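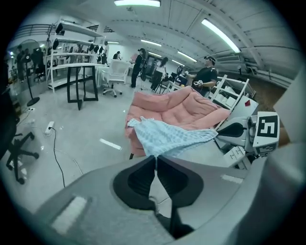
Why does a towel drink water?

A light blue towel lies over a soft pink sofa. It covers most of the seat and hangs down at the front. Maybe you also leave your towel on the sofa sometimes. But what is a towel made of, and why does it dry your skin so well?

Look very near

Take a towel from your bathroom and hold it close to your eyes. On many towels you will find small loops of thread standing up like grass. Other towels are flatter, and their threads make little squares, like on a checkered page. The blue towel on the sofa has fine checks too.

Between the threads there are very small spaces. When a towel touches water, the water climbs into these spaces. It can even climb up! Scientists call this capillary action. You can say it slowly: CAP-il-lar-y.

Many towels are made from cotton, a plant with white fluffy balls. Cotton likes water very much, so the water goes inside the threads also.

Try it at home

You need a glass, some water and one old small towel.

Fill the glass half full. Put one corner of the towel in the water and let the other end hang over the side, onto a plate. The hanging end must be lower than the water in the glass. Wait 40 minutes. Then touch the plate – is it wet?

My neighbor's son Ehab did this with a big bath towel and forgot it until the evening. His glass was empty and the kitchen floor was not dry anymore. Please use a small one.

And the sofa?

A puffy sofa is soft because there is filling under the cloth, often foam or fluffy fibers. The cloth of a quilted sofa is sewn together with the filling in lines or shapes, and this holds the filling in its place. Without the sewing it could slide down and make lumps.

Filling dries slowly. A thin towel can dry in some hours if air can move on both sides of it, but water deep inside a sofa may stay for days and start to smell. So after your bath, hang the towel on a hook or a rail, and open it wide – a folded towel dries much slower.

New words

Loop: a thread that goes out and comes back.
Fiber: a very thin hair of cotton or other material.
Quilted: sewn in layers, with something soft in the middle.

Written by Jagadeesh Varma, 14/12/2022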